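Trernberg had me shouting at my laptop again. We went down 3-2 to Lehner, and both of their late goals came from corners we should have cleared in our sleep. I've watched 25 of our games over the past two seasons and I still couldn't tell you who is supposed to mark the near post!

Ciretti got his first start since February, at least, and he looked sharp – two good runs, one lovely pass, and then he was taken off just as he was warming up. I don't get it.
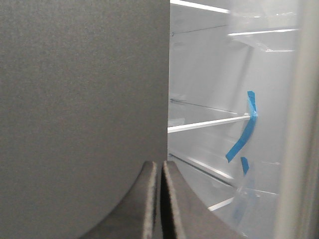
Jatumetti is the other one I keep getting emails about. Should he start on the left? I say yes, and soon. He is quicker than anyone else we have and he isn't scared to shoot. What he needs is somebody overlapping outside him, because right now he runs straight at the full back every time, and the full back stands there as flat and gray as that panel and just waits for him. Give him a partner and he'll score plenty. Next up is the cup game, and I'd play them both from the start.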